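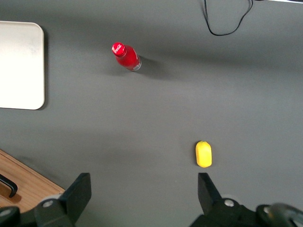 Maksym Bilyk, workshop editor

Filed under: Workshop Tips > Bench Automation > Grippers

We had two sets of gripper fingers to compare on the bench arms this spring, the flat wedge type from Prasuvmont and a padded pair from Drerklow. These are the notes I would have liked before starting.

Use things from the kitchen

A lemon and a cola bottle will tell you more than a box of machined test blocks. The lemon is short and rounded, so the fingers have to come down low and close evenly. The bottle lies on its side and wants to roll. Put a tray out as the place to set things down, and keep the table a dull, dark colour so the wrist camera has less glare to deal with.

Check the view from the wrist

Open the fingers fully and look at the picture before you run anything. You want both tips in view with clear table between them. If a tip is hidden, move the camera bracket - don't try to correct for it in the controller. Tighten the finger screws at the same time. Ours needed doing again after 40 grasps.

Leave the cables slack

Turn the wrist through its whole range by hand and watch the cable. It should loop over without pulling. Cables on the table want to be kept away from whatever you are picking up.

Start with a low grip force

The Drerklow pads held the bottle at a lower setting than the bare wedges did. The wedges were better on thin packets, where the pads were too thick to get underneath. We kept the wedges on for drawer pulls as well, as they fit behind a metal loop with room to spare.

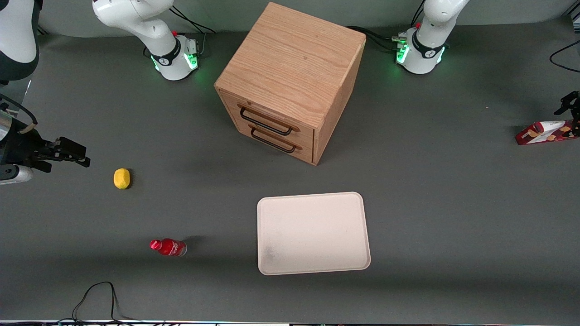 Setting up two arms

Stand the bases along the far edge and put anything tall between them at the back. Give each arm its own side of the table to begin with, and only share the middle once both run cleanly at slow speed.

5/18/18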